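Visit report: hand-held gripper cell, Cutano workshop

The visit was arranged through Ramasamy, who supply the foam board and finger pads to Cutano and wanted feedback on wear. I went in April with a short list of questions about one cell: how it is set up in the morning, what fails, and what the operators do about it. The other cells I walked past and did not look at closely.

**Layout**

The cell is a wooden table inside a metal frame, with a white foam board laid on top as the work surface. The board does not reach every edge of the table. Cutano tried a full-size board first and found that people leaned on the overhang and cracked it. The present size is held at two points underneath and can be lifted off in one piece.

The operator sits at the near edge and wears one gripper on each hand. Cables run down off the table and across the floor to the computers. I asked why the floor runs were not in a duct. The answer was that the table still gets moved and the duct would have to move with it.

Cutano calls the tool the Golus, after the project it came from. It has two padded fingers and a strap around the back of the hand. The jaw joint is a bought part with a printed housing.

**Morning check**

The check takes 15 minutes and is written on a card. I timed it once and it was accurate.

1. Close both grippers fully and read the jaw position. It should return to zero within 3 counts.
2. Open to the stop. Look at the pads from the side for lifting at the corners.
3. Pull each cable gently at the strain relief with the logger running. Any dropout means the cable is changed.
4. Check that the marker plates are tight. They are not to be adjusted by hand.
5. Wipe the board and inspect it for dents.

Step 4 is the one that causes trouble. If a plate has been knocked, the whole calibration has to be repeated, and the operators would like a dowel pin there in place of the two screws. I agree with them. Surkon, who print the housings, have been asked for a revised part.

**Pads**

The pads are black foam on a flat metal backing, glued. Cutano changes them after 60 hours of use or at the first sign of a lifted corner, whichever comes first. The log sheet showed 41 pad changes since the cell was commissioned, most of them on the right-hand gripper. The left and right tools are mechanically identical, so I put this down to how people work.

Removal is by a blunt scraper. Solvent was tried and softened the new glue as well as the old. New pads sit under a clamp overnight, so a spare pair of fingers is kept ready for the next session. My one suggestion was to mark the fitting date on the backing. At present it exists only on the log sheet, and the fingers get swapped between tools.

**Cables**

Most faults are at the connector behind the wrist. The cable is stiff for its size and takes a sharp bend when the operator reaches to the back of the board. A softer cable is on order. Until it arrives they leave a longer loop at the strap, and this has cut the dropouts, though the loop sometimes catches on the table edge.

**Board and objects**

Guide lines are drawn lightly on the board and go over time with wiping. They are redrawn with a straightedge whenever the board is turned. Small items such as keys are harder on the pads than the larger ones, and the cell lead wants them scheduled at the end of a pad's life. I think that will bias the results, and said so.
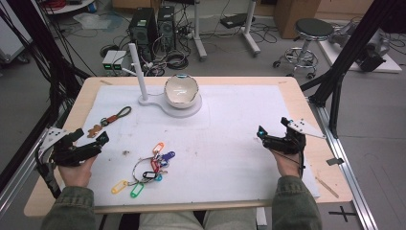
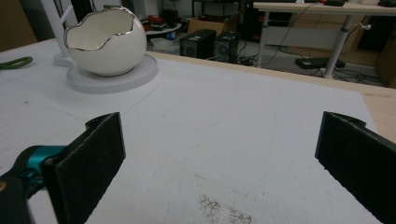
**Pirjo Halonen**
Maintenance engineer, test equipment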